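Pre-match ground check, home end and press box — September, done at 9.40 in the morning before the juniors arrived

- [x] **Goalposts and padding.** Both sets firm. I gave the near upright a good shove, and then another because I didn't quite trust the first, and it didn't budge. The padding on the far one has slipped a little, so please hitch it up before kick-off.
- [x] **Pitch surface.** Walked end to end. Soft near the 22 but no holes. Lovely grass this year!
- [ ] **Festodach stand, row C.** Two seats loose. Taped off for now — do leave the tape on, however full we get.
- [x] **Floodlights.** All came up within 123 seconds, a bit slow but well inside what we allow.
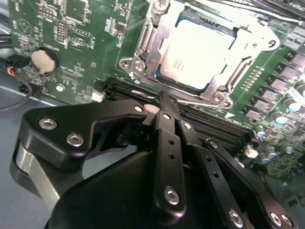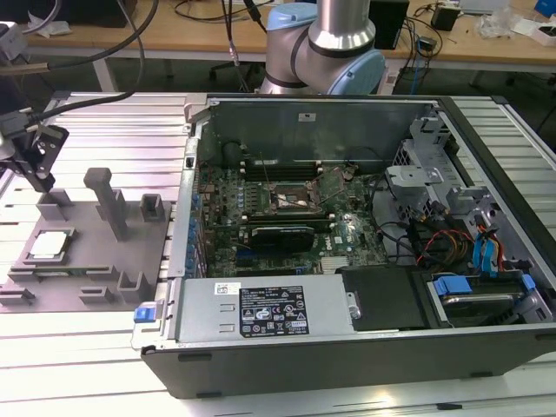 - [x] **First aid room.** Stretcher, ice packs and collars all where they ought to be. The Prasano kit bag wants more strapping tape, as ever.
- [ ] **Turnstiles.** Gate two sticks at the half turn. Wysocka have been rung and will come out before the cup tie, when we could be near our limit of 3,525.
- [x] **Touchline rope.** All 100 metres up and pegged, with thanks to the under-fifteens, who were very cheerful about it.
- [x] **Exits.** Clear, and the gates open outwards as they should.

Row C and gate two need looking at again before I'll sign them off.

Mwende Rashidi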